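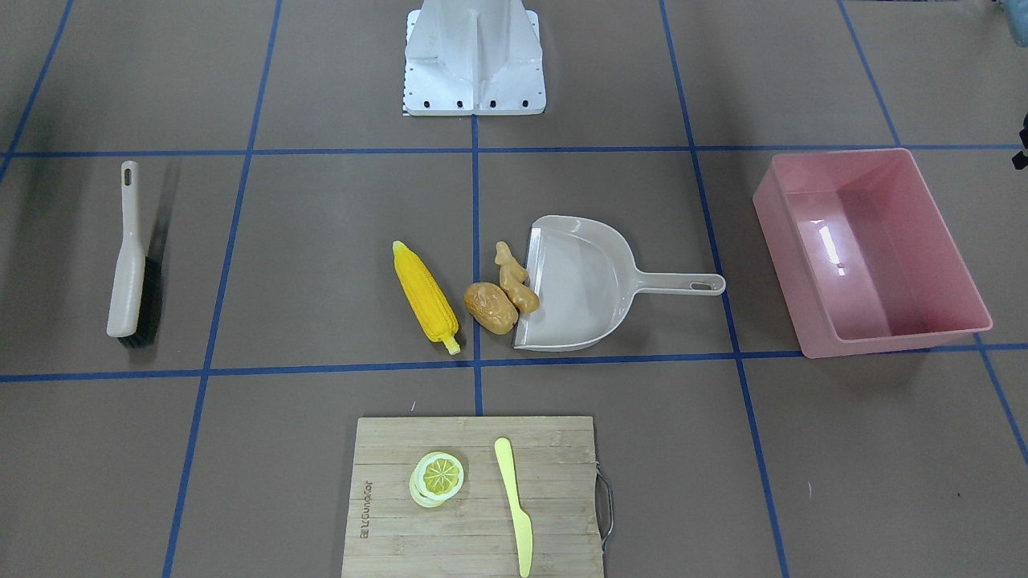

Oltell Completes Acquisition of Ramance Floor Marking Business

ELLHAM, 10/31/21 - Oltell, a supplier of marking tape and safety signs for warehouses and light industrial buildings, has completed its purchase of the floor marking business of Ramance. The transaction covers the Ramance product line, finished stock, customer contracts and the converting plant in Ellham. Terms were not disclosed.

The agreement was signed in August. Under its terms, all Ramance floor marking products will continue to be sold under their present names and part numbers until the existing printed stock is used up. New labels will carry the Oltell name with the Ramance part number beneath it.

The Ellham plant slits and rewinds vinyl and polyester tape from wide master rolls. It runs 2 slitting lines and a separate die cutting station for corner marks, T marks and footprints. Oltell will keep the plant in operation and will move its own die cutting work there from Vidmar. Slitting and order picking will remain at Vidmar, where the company has its main office.

Product range

The combined catalog lists floor tape in 3 widths, all supplied in solid colors and in diagonal stripe. Vinyl grades are intended for foot traffic and hand carts. Polyester grades are intended for aisles used by pallet trucks. Both can be applied to sealed concrete, painted concrete and vinyl tile. Neither is recommended for bare concrete that sheds dust, or for floors waxed after the tape is laid.

Ramance customers will see one change to the specification. Rolls of polyester tape will now be wound on the same core used for Oltell tape, so that a single applicator fits both. Existing Ramance applicators can be converted with an adapter ring, part of which replaces the original hub. The ring will be included with the first order placed by each account after the changeover and can be ordered separately after that.

Oltell's printed layout guide has been revised to cover both lines. It deals with surface cleaning, chalk line layout, overlaps at crossings, and removal of old adhesive. The section on removal has been rewritten and now treats vinyl and polyester separately. Copies are sent with bulk orders and are available from the customer service desk.

Orders and service

Open orders placed with Ramance before the closing date will be filled at the quoted price. Account numbers will not change. Invoices issued after the closing date will show Oltell as the seller, and payments should be sent to the address printed on the invoice. Customers who require a new supplier form or tax certificate can request one from the accounts office at Vidmar.

Returns of unopened rolls purchased from Ramance will be accepted at either site under the original Ramance return terms. Custom printed tape is excluded, as before.

Minimum order quantities for custom printed tape have been set at 25 rolls per design for both product lines. Artwork already on file at Ramance has been transferred and does not need to be sent again. Customers should check the proof supplied with their next order, as color references have been converted to the Oltell ink chart.

About Oltell

Oltell makes and distributes floor marking tape, aisle signs, rack labels and related application tools. It operates from 2 sites, at Vidmar and Ellham, and sells through distributors and directly to building operators.

Media and distributor inquiries: Oltell Customer Service, Vidmar office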